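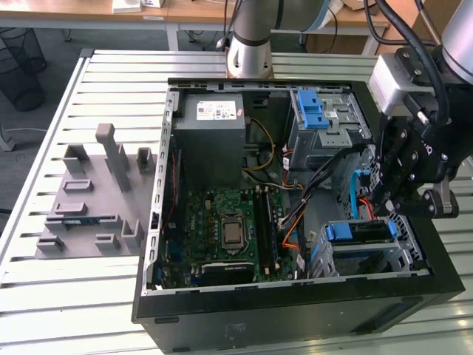 写真提供:Vimala Warrier

件名: Re: 古いデスクトップ機の引き取りとデータ消去の扱いについて
日付: 2025年7月24日

Warrierです。返信が遅くなりました。

先に結論を書きます。Kalinowskiビルの倉庫にある分は、9月の棚卸しを待たずに処分の手続きに入ってよいと思います。ただし、ディスクの扱いだけは事前に決めておいてください。以下、前回のメールの項目ごとに返します。

> 1. 倉庫のデスクトップ機は、台帳では80台となっています。
> このうち資産番号のシールが読めないものがあり、
> 台帳と突き合わせができません。読めないものは
> 台帳から落としてよいでしょうか。

落とさないでください。番号が読めない機体は、本体のシリアル番号で購入時の納品書と照合できます。納品書は4月に総務からこちらに移してもらい、共有フォルダの「納品書_旧」に入れてあります。スキャンの向きがばらばらで見にくいですが、検索はできます。シリアルも読めない場合だけ「照合不能」として別の表に書いてください。経理に確認したところ、照合不能が残っていても除却はできるそうです。理由欄の記入は必要です。

> 2. ディスクの消去はソフトで上書きする予定でした。
> 起動しない機体が混じっているので、これらは
> ディスクを抜いて物理破壊に回したいのですが、
> 手間がかかるので全数を破壊でも構いませんか。

全数破壊で構いません。以前は譲渡を前提にしていたので上書きを標準にしていましたが、今回は譲渡先がありません。上書きは1台ごとに時間がかかりますし、途中で読み取りエラーが出たディスクは結局破壊に回すことになります。

なお、破壊に出す場合も、ディスクのシリアル番号は抜いた時点で必ず控えてください。本体の番号と並べて記録しておかないと、証明書が届いたときにどの機体のものか分からなくなります。前回はこれを後回しにしたため、証明書と台帳を合わせるのに2日かかりました。

光学ドライブにディスクが入ったままの機体もありえます。通電しないとトレイは出ませんが、前面の小さな穴にクリップを伸ばしたものを差し込めば手で引き出せます。中身が業務データなら、ディスクと同じ扱いにしてください。

> 3. 業者はClidineとFakmontの2社から見積りを
> 取りました。Clidineは1台あたり500円の引き取り料、
> Fakmontは400円ですが、破壊証明書が別料金です。

見積書を見ました。証明書込みの総額で比べるとClidineのほうが安くなります。Fakmontの証明書はディスク1本ごとの発行で、その分の単価が本体の差額を上回っています。今回はClidineでお願いします。

一点、見積書の「搬出作業」の行に階段作業の記載がありません。Kalinowskiの倉庫は貨物エレベーターが手前の階で止まるので、最後は台車ごと階段になります。当日に追加料金の話が出ると面倒なので、契約前にメールで確認し、返事を残しておいてください。

> 4. メモリと電源は予備として抜いておくべきでしょうか。

電源は不要です。年数が経ったものを予備に回しても、次の故障の原因になるだけです。棚にも場所がありません。

メモリは、Jistexの検査用端末で同じ規格のものをまだ使っているので、合うものがあれば少しだけ残してください。静電気防止袋は事務室の右の棚にあります。袋には容量と抜いた日付を書いてください。規格の分からないものは残さなくて結構です。

ボタン電池は本体と一緒に出せるかどうかが業者で違います。Clidineは付けたままでよいと見積書の注記にありました。

> 5. 譲渡の希望が他部署から来ていますが、断ってよいですか。

断ってください。OSのライセンスが部署単位の契約で、本体だけ渡しても使えません。個人での持ち帰り希望も同様です。過去に例外を認めたことがあり、後から修理の相談がこちらに来るようになりました。文面が必要なら、昨年度の回答を転送します。

ほかに気づいた点です。

倉庫の台帳には、モニターとキーボードがほとんど載っていません。ほぼすべて消耗品扱いで買ったためで、除却の手続きは要りませんが、引き取りの数量には入ります。業者に出す数量表には、本体とは別の行で書いてください。

ケーブル類は箱にまとめて、電源コードとそれ以外に分けてもらえると助かります。電源コードはほかの部署からよく問い合わせがあるので、状態の良いものは一箱分だけ残します。

作業の記録表は、前回の様式に「光学ディスクの有無」の列を足したものを共有フォルダに置きました。列の順番は変えないでください。経理側の取り込みが列の位置で動いています。

搬出日が決まったら、このリストに流してください。倉庫の鍵はこちらで受付に預けておきます。

Vimala Warrier
情報設備担当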